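Part-Time Children's Ministry Leader, Jelside Community Church

Jelside Community Church is looking for a part-time leader for our Sunday children's program and midweek Bible club. The position is open now and we would like the new person in place by the end of January.

We are a non-denominational congregation on the north side of Moltcombe. Sunday worship is at 10:00, with children's church running at the same time in the education wing. Average attendance is nearly 100, counting adults and children. Bible club meets on Wednesday evenings during the school year, and the church provides a meal beforehand.

What the job involves

You will plan and lead the Sunday lesson for kindergarten through fifth grade and teach it yourself most weeks. We currently use a purchased curriculum that follows the Old Testament in the fall and the Gospels in the spring. You may keep it or propose another one to the elders. You will also schedule the adult helpers, order supplies, and keep the attendance and allergy records up to date. Our policy calls for 2 screened adults in every classroom at all times, and you will be responsible for seeing that it is followed.

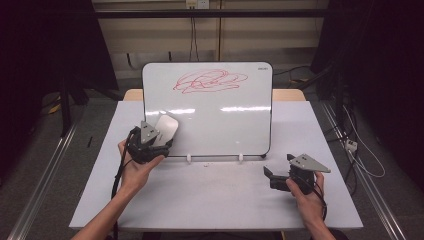

In summer you will direct Vacation Bible School, which we hold jointly with Dewan Road Chapel. It lasts one week and takes a good deal of planning in the spring. The Christmas program is also part of the job. This year's is on Sat 23 December at 4:00, and applicants are welcome to come and meet some of the families.

What we are looking for

A committed Christian who can sign our statement of faith and is comfortable praying aloud with children. Experience teaching this age group in a church, school or camp. A college degree is helpful but not required. You should be able to explain a Bible passage in simple words and keep a room reasonably calm. All applicants must agree to a background check and two references, one of them from a pastor.

Hours and pay

The position is 15 hours a week, including Sunday mornings and Wednesday evenings. Pay is hourly and depends on experience. You will have 6 paid Sundays off each year, plus a yearly allowance for books or a conference. There is no health coverage with this position.

How to apply

Send a resume and a one-page letter describing your faith and your work with children to Search Team, Jelside Community Church, 613 Church Street, Moltcombe, or bring them to the church office on a weekday morning. Please include a phone number and the best time to reach you. Interviews will be held in January, and finalists will be asked to teach a short Sunday lesson.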